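Ovwood's noodle night outgrows its hall, and the whole town is thrilled

The monthly noodle supper in Ovwood has become the happiest problem in town. The July supper served 1,429 bowls, up from 1,205 in June, and the line for a seat ran out the door and past the bus stop well before 6 p.m.

So the supper is moving! Starting in August it will take over the old Gesteck mill on the river side of town, which has space for 700 diners at long shared tables, plus a covered yard for anyone who would sooner eat standing up. The present hall will stay open as a prep kitchen.

The food is the big draw, and rightly so. Chuang, the noodle shop on the corner of the market square, makes the broth overnight and pulls the noodles by hand while people watch. Busel, the bakery two doors down, sends over sesame flatbreads that are gone almost as soon as the trays come out. A bowl still costs what it did at the very first supper, when 25 people turned up on a rainy evening and everybody got seconds.

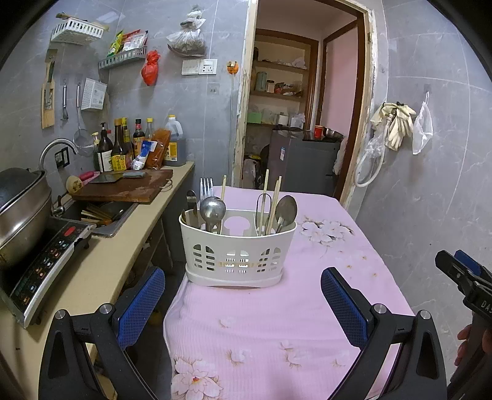
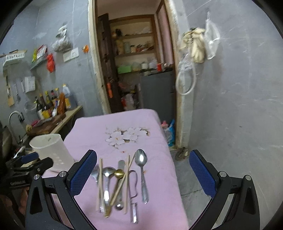
The new menu is a treat to read. There will be a cold cucumber noodle for the hot months, a mushroom broth for people who skip meat, and a pepper beef bowl that had the test diners fanning their faces and going back for more. Kids can order a half bowl with a soft egg on top, and Busel is working on a sweet bean bun to finish things off.

Getting there should be easy. The river bus stops right outside the mill gate, and the last one back into town leaves at 10:30 p.m. Drivers can use the gravel lot behind the building, though it fills fast, and there is a rail for bikes along the front wall.

Doors open at 5 p.m. Seats can't be booked, so come early if you want to be near the noodle counter (you do, the pulling is a real show). Leftover broth will be sold by the jar at the end of the night, and regulars are already talking about bringing bigger bags.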